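Bedding and Linen Standards: Notes for Property Managers
February 2014

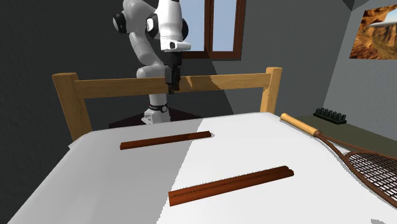 Sheet rotation
Flat white sheets at the Trumden and Usel properties move to a two-set rotation. Stock on hand is 1,902 sheets, of which 687 are past the wash limit and will be cut down for rags. Replacement stock is 800 sheets from Cieślak, percale, unbleached hem thread. Label each set at the foot hem only.

Wash settings
Load to three-quarters of drum capacity. Warm wash, low-residue detergent, no softener. Dry on medium and remove while slightly damp if the set is going to the press. Sheets with pulled hems go back to Torben Petersen in the linen room with the property tag attached.

Wood bed frames
Wipe rails and posts with a barely damp cloth. Do not use silicone polish. Check the rail bolts at each mattress turn; the next turn is in June.

Order forms go to Damian Sadowski.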